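Forum index > Cells and fixtures > Faults and near misses

Arm drops out of position after protective stop, memory step

slatbench
Long one, sorry. We run a two-arm cell that puts parts back into refurbished towers: processor, memory, one expansion card, hard drive. It had been behaving beautifully since April. Then last night the arm with the gripper pushed a memory module down at the wrong end of the slot, tripped its force limit at 16 newtons, and stopped, as it should. I cleared the stop, pressed resume, and it went straight for the next module with the first one still in its fingers! I hit the e-stop in time, but my hand had been in the case 2 minutes before.

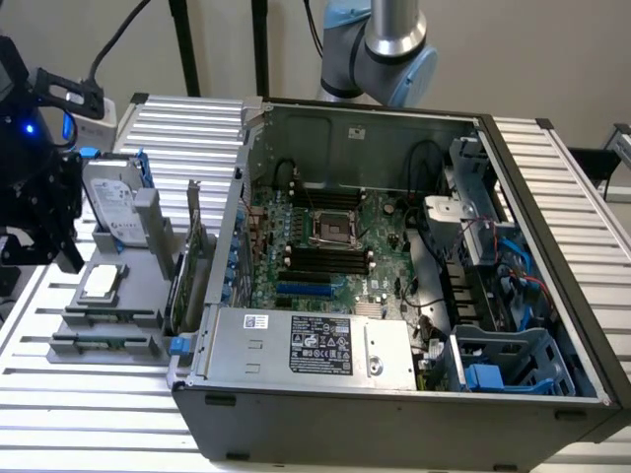
The controller is a Josorex running the Istus sequencer, and the log just says code 920, which the manual lists as "step acknowledged." I'd have sworn resume meant retry. Has anybody met this one?

kettle_and_coax
Oh, I feel for you, that's a horrible little moment. Yes, I had it at our Skirosthorpe shop. After 920 the sequencer marks the step done and moves on. Go to the recovery page and switch resume to "hold and ask". Mine has been fine for 9 weeks.

Bleddyn Watkins
I'm going to disagree, kindly. That setting cures the symptom. The gripper should be checked for a held part before any pick, whatever the sequencer believes, and nobody's hand belongs in there unless the arms are locked out. A force stop isn't a lockout.

kettle_and_coax
No quarrel on the lockout. But on the older Agbenyega grippers you can't read finger width reliably with something as thin as a memory module, so your check would pass and you'd be none the wiser.

Bleddyn Watkins
Fair, I hadn't thought of the thin parts. Then make it open over a tray first.

slatbench
Thank you both, truly. Lockout rule goes up on the wall tonight. I'll try the tray idea with the arm at slow speed and post the log.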